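Search this site Search Go
Kids' Data Corner
By the Prudholm Weather Desk
Comments (3) | 276 shares

What is a rain gauge record, and why does it have holes in it?

OK quick one today, lots to get through. You know how the weather report says "it rained half an inch last night"? Somebody, or something, had to catch that rain and measure it. The catcher is called a rain gauge. Basically a tube with a funnel on top. Rain falls in, you read how deep it is, you write it down. Done.

Do that every day and you have a list. Scientists call the list a record, or a data set. Same thing. Ours comes from the gauge on Carnegie Hill, just outside Prudholm, and it has 1,873 days in it. That's more than five years of rain!

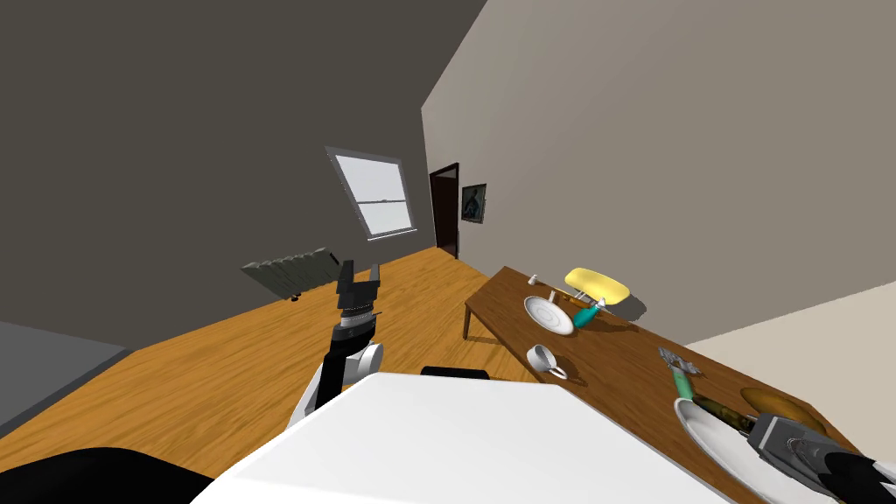 Page last changed: December

So what does a list like that look like? Rows and columns. One row for each day. One column for the date, one column for the rain. Like this:

day 1, 0.0
day 2, 0.4
day 3, 1.1
day 4,
day 5, 0.2

See those commas? They're like little fences. The computer reads along and when it hits a comma it knows, OK, new column. Files like this are called comma separated files. Some people use tabs instead. Works the same.

Now look at day 4. Nothing after the comma. No number at all. Did it rain? Did it not rain?

We don't know. And that is a very diffrent thing from zero.

Zero means: we looked, the gauge was dry. A blank means: we have no idea. Maybe a leaf blocked the funnel. Maybe the battery died. Maybe a spider moved in (happened to us, twice). It could have poured that day and the list wouldn't know.

Our list has 80 blanks. Quite a lot! The Prerkau gauge, over the river, has even more, but it's old.

Why can't we just type in a zero?

Let's try it with small numbers. Say you had five days, and four of them look like this:

2, 4, 3, 3

And the fifth is blank. Average of the four you know: add them up, 12, divide by 4, get 3. Good.

Now pretend the blank is a zero. Add up, still 12. But now you divide by 5. You get 2.4. So your town just got drier on paper, and not a drop of real rain changed. Oops.
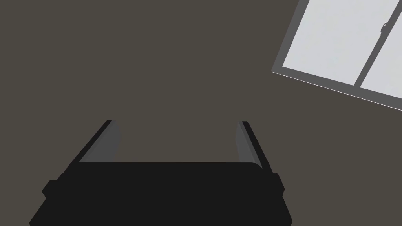

Even worse is the trick some old machines play. When they miss a day they write in a silly number like -999. It's a code, it means "missing." But a computer doesn't know it's a code unless you tell it. It will add up minus 999 inches of rain and never blink. Always check for silly numbers first. Rain can't be less than zero, so anything with a minus sign is a clue.

What should you do with a blank then? A few choices.

Leave it out. Easiest. Just count the days you really have.

Borrow from a neighbor. If a gauge nearby was working, use that to make a guess. But write down that its a guess!

Don't use that month at all. If almost every day is blank, skip it.

We mostly leave them out. Our class program, Pimex, marks each blank with the letters NaN. Short for "not a number." Sounds like a grandma, is not a grandma.

Try it yourself

You need a clear jar with straight sides, a ruler, and a notebook. Put the jar outside, away from trees and roofs. Check it at 8 in the morning every day. Measure the water, write it down, dump it out, put it back. If you forget a day, leave the space blank. No making it up! And a little warning, the morning after a missed day your jar has two days of rain in it, so make a note next to that one too.

After a few weeks draw a bar chart. Tall bar, wet day. No rain, no bar. For the missing days put a question mark so you can tell them apart. 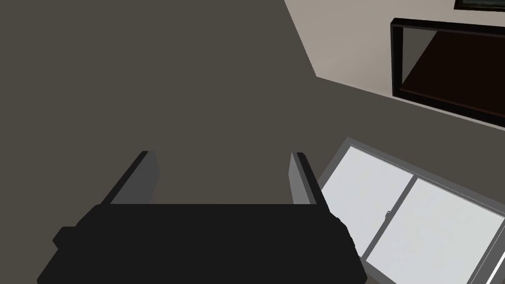 Our class did the jar for a whole month and had four question marks, and then we argued if snow counts. We let it melt inside and then measured it. Is that right?

Yes, that's right! Melt first, then measure. Snow is fluffy and takes up way more room than the water in it. Put a lid on while it melts so none of it dries up into the air.

Next time: how to find the wettest day in a long list without reading every row.

391 readers found this page helpful
Share | Print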